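Pilta Workshop Notes
Home | Notebook | Kitchen | People | Search

Reading time: 2 minutes

September, after lunch
Kitchen corner, plates and rack

Continued from the previous page. The question is still which plates we keep for the kitchen corner. Ditte Arnardóttir wants one kind only, so that the rack spacing is the same every time we load. I agree with her in principle, but the Halász plates are heavier than I like, and the rim touches the neighbor plate when both lean the same way.

What I tried today:

Rack pulled out halfway, one plate in the back part. It leans, but it stays. With the rack pulled out fully I had more space for the hand, and the door was in the way of my knees. I prefer halfway.

Then three plates in a row with one gap free between them. This is good. Without the free gap the rims make a small noise against each other, and I think we will have chips before the winter.

I wrote down 1000 for the detergent order and Ferenc Kocsis corrected it to 2000. He means grams, I meant the smaller box. Please, whoever makes the order with Namasent, ask him first.

The sink side needs more attention. When a plate lies flat there, it is difficult to get the fingers under the rim. Ditte puts a folded cloth below. I have not tried it yet.

Plates and rack, same corner:
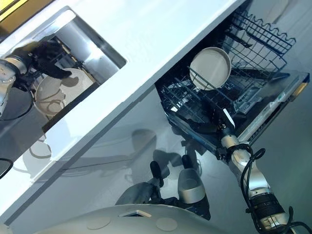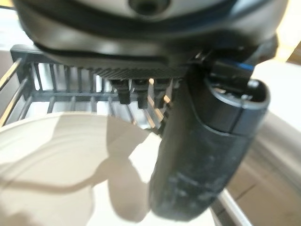 Still open from the list: the wheels of the lower rack. The left one at the back is stiff, and if you push only with one hand the rack goes in crooked. I put a drop of oil, the food-safe one from the Skilleo drawer, and will look again tomorrow at 9. If it is the same, we should order the wheels and stop to oil them.

Also, the floor must be wiped after every unloading. Yesterday I slipped a little near the door, nothing happened, but I had two bowls in my hands.

To Ferenc: the cups go in the upper rack, please, also the big ones. I measured and they fit if they are tilted.

Contact: Pilta workshop, kitchen corner | © Pilta | Back to top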